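Search this board Advanced search Log in

Skanum handheld gripper pair - anyone bought one? worth it?

14 replies

tinplate_joe
Looking at the Skanum handheld set, the two gripper kit with the mounting plates. Want to collect demos for a small pick and place project, no arm yet, arm comes later (maybe). Price from Nornorton is 600 for the pair, plus shipping. Anyone have real time on it? The product page is all renders and one very happy man in a lab coat.

Main worries
- weight, I have bad wrists
- cables
- do the ribbed fingers come in the box or is that extra

Like 6 Reply

gfuentealba
Had a pair since September. Short version, good hardware, bad manual. Weight is ok for maybe an hour then you feel it in the thumb. Ribbed fingers are extra on the base set. They come with the full one. Ask before you order, the listing is vague on purpose imo.
Gervasio Fuentealba

Like 11 Reply

mudlark77
600 for plastic and two cables. You can print this. I printed this.

Like 4 Reply

gfuentealba
@mudlark77 you printed a gripper. Did you print the calibration? thats what you pay for

Like 9 Reply

mudlark77
Calibration is one afternoon and a checkerboard. People pay 300 a side so they dont have to read.

Like 3 Reply

opal_drift
can we not do the print vs buy fight again. There is a whole sticky for it.

@tinplate_joe we rented a set from Gasine for a month before buying. Rental was 300 and they took it off the price later. Would do that again. Gave us time to find out the left trigger on ours was sticky, they swapped it no argument.

Like 8 Reply

tinplate_joe
Rental is a good shout, didn't know Gasine did that. Is it the same kit or some older version?

Like 1 Reply

opal_drift
Same kit. Different case. The foam in the case is terrible, everything rattles.

Like 2 Reply

azra_p
Ok I have time on these, long post sorry. Been testing the pair for a review I owe people, on loan, goes back to Nornorton when I'm done. Typing this between runs so forgive the typos.

Setup is a white board on a table, stands either side, small stuff on top. Nothing fancy.

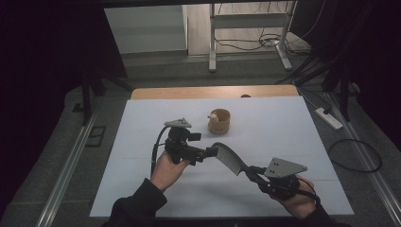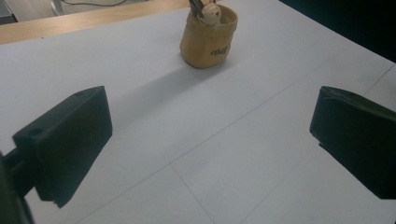 First thing, the Skanum fingers. Two kinds matter here, the chunky black pads and the long curved gray ones with the ribs. Pads are better for anything with a flat side, boxes, blocks, a phone. For soft or round things I go to the ribs every time. My test piece is the little tan pot with the white figurine peeking over the rim, and lifting the figurine out without dragging the pot along is a pain with pads, they want to go in square and the rim is in the way. Ribs get in at an angle. Lost count of how often I knocked the pot over learning that.

Second thing, cable. It loops off the top of the unit and down the side toward your hand. Fine when you work in front of you. Reach across with the other hand and it tugs. I clip mine to my sleeve now, wish they sold a clip.

Third, the view from the gripper. The pads take up a lot of it, the near one most of all. On a big piece thats no problem, on small stuff you lose it behind the pad right when you close. You get used to it, but if your training on small parts think hard about it.

Wrist: I do 60 takes then stop. Not the battery or anything, just my hand.

The manual. Gervasio is right. The pairing page is wrong, it tells you to power the left first. Do the right first. Wasted a whole evening.

Would I pay for it, yes if you do this weekly. If you want it for one project, rent.
Azra Papadopoulos

Like 23 Reply

mudlark77
nice post but you just listed three problems and said buy it

Like 5 Reply

azra_p
I said rent it if its one project. And yeah, three problems, the last kit I used had a lot more. That one would drop tracking if I turned my back to the window.

Like 7 Reply

halfpint_robotics
Disagree on the pads. For small stuff we trimmed the lip off ours with a file, much better. Voids the warranty I assume? didn't ask. Also if you're going to end up on a Baxter or some other big old arm, check the finger width first. Ours was way too wide for what the arm could hold and we had to redo about half the takes with narrower fingers. That hurt more than the price.

Like 10 Reply

gfuentealba
Please dont tell people to file the pads. They are matched left and right. File one and your opening distance is off, and the software doesn't know.

Like 6 Reply

halfpint_robotics
Filed both. Measured both. Its fine

Like 4 Reply

tinplate_joe
This is great, thanks all. Azra the sleeve clip thing is exactly what I wanted to know. Going to message Gasine about the month rental and ask for the ribbed fingers with it. If they want extra for the fingers I'll post what they say.

@halfpint_robotics arm isn't picked yet so yeah, finger width goes on the list. And my wrists say 60 takes sounds optimistic, will try 20 and see

Like 3 Reply

Share this thread 5 shares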